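Kisbridge Storage Box Loans – FAQ 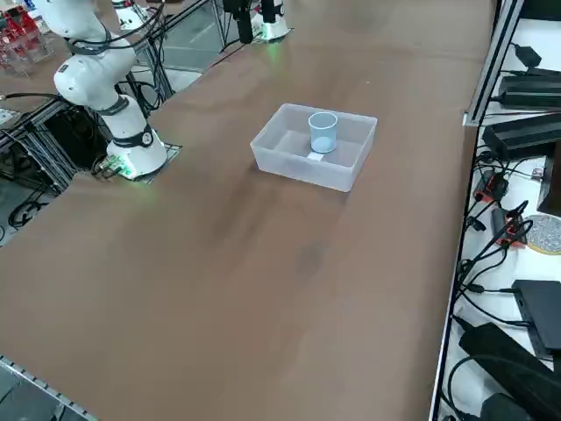
Open-top box, frosted plastic, with a small clear cup standing in it.

Do the boxes have lids?
No. Open top only.

Can I see whats inside?
Sort of – the sides are milky. Label it anyway.

How many can I borrow?
Up to 5 per household, 4 weeks max.

Can I leave cups or jars in when I return it?
Please dont. Empty and rinsed.

Cracked one?
Bring it back, tell Rehema Kioko at the desk. $2 charge.

Where's the desk?
Room 446, open til noon.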